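Bench and Kitchen Tips from the Robot Room

Posted April 30, 2020

Most of our tips pages come from people with stained aprons. These come from the Bonsu project at Drornside, where a two-fingered arm is being taught to pick up tubes and put them in a rack, and where the rest of us are being taught to clean up after it. The finding that brought on this page is simple enough. Krisztina Vincze ran the same pick-and-place job 80 times on a table set up any old way, then again on a table set up by a few house rules. The untidy table got 15 tubes home. The tidy one got 67. The software was the same both times, which did wonders for the mood of the people who write the software.

The rules work just as well if the gripper is your own hand and the tubes are spice jars.

Color the water

Clear liquid in clear glass is hard for a camera to find and hard for a person to find before coffee. A few drops of food coloring fix it. We use strong red and strong green, the sort you would never put on a cake for anyone you liked. At home, tint the water when you're checking a new set of measuring cups or hunting for the leak in a plant saucer. Use less than you think. Igor Domański poured straight from the bottle in September and had one green thumb well into the following week.

Put tall things at the back

Anything tall, breakable or full goes along the far edge. The open space goes in front, where the hand comes in. The arm comes down from above with its fingers spread, and it needs more elbow room than the tube itself would suggest. So do you, if you cook the way Krisztina does.

The layout we settled on keeps the beaker, rack and blue cup well away from the fingers, with plain white table in between.
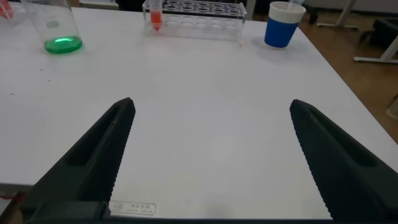
Start with the end hole

With a clear rack, always load from one end. A tube standing in the middle has rings of clear plastic on every side of it, and the method we tested (find the color first, then look for the nearest edge) kept picking the wrong ring. A tube in the end hole has one side free. The same goes for egg trays, drill bit stands and that wine rack from your brother-in-law - fill from an end and you'll always know where the next one goes.

Watch the shine

A white tabletop is easy to wipe and a pain to look at. The lamp makes a pale patch on it, and for one long afternoon the arm treated that patch as an object worth having. Move the lamp to the side, or hang a sheet of baking parchment in front of it (not touching the bulb, please). If you photograph your baking, this is also why your frosting looks like a headlight.

Wipe between runs

Colored drips are fine until the camera starts admiring them. The color step in our method doesn't know a tube from a dribble, so a dry wipe, a damp wipe and another dry wipe come before each batch of 10. Paper towel leaves fluff. An old cotton T-shirt is better, and Igor's supply seems to have no bottom.

Keep the thin stuff in a cup

Straws, droppers, skewers and paintbrushes roll. Stand them in a cup and they stop. Pick a cup in a solid color you aren't using for anything else on the table, and then leave it where it is. Moving it "just a little" cost Krisztina a morning of reruns, and she has since put down tape at the Flernley bench with a warning written on it that we can't print.

What didn't help

Slowing the arm down made no difference to the score and made everybody late for lunch. Extra lamps made the shine worse. Talking to it was tried by more than 10 visitors, all of whom felt it was listening. Brutia, the older arm next door, gets the tidy table next, as soon as someone finds its power cord.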